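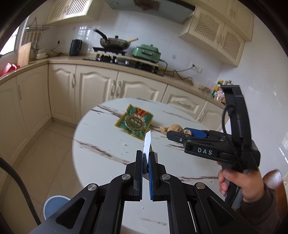
Subject: Re: [kitchen-repair] Smell from the sink drain
Date: 2023-08-24

On the list it was written:
> We have a bad smell under the kitchen sink, mostly in the morning.
> I poured in two bottles of Cilance and it came back after 3 days.
> Should I replace the whole trap? Mikidier wants 100 dollars for it.

Hello all,

I had the same problem in February, so I will write what I did. Please do not buy more Cilance yet. In my case the trap was good, only the flat rubber ring at the top nut was old and hard. I think you can check this alone.

1. Put a bucket under the trap and open both nuts by hand. If they do not move, use a cloth and pliers, but slowly.

2. Wash the trap with hot water and a bottle brush. Ordinary dish soap is enough.
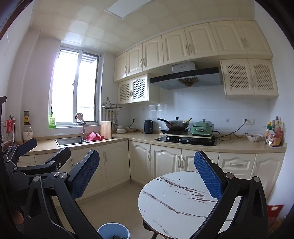 3. Look at the two rings. Mine were the Casunix type, and a new pair was cheap. Measure the pipe first — I bought the wrong size one time.

4. Close everything by hand, let the water run, and wait 30 minutes. Then touch under each nut with dry paper.

If the smell stays after this, maybe the air pipe in the wall is blocked, and this I do not know how to repair. Does anybody have experience with the Fu air valve? The instructions I have are not clear about the height.

With kind regards from a long-time reader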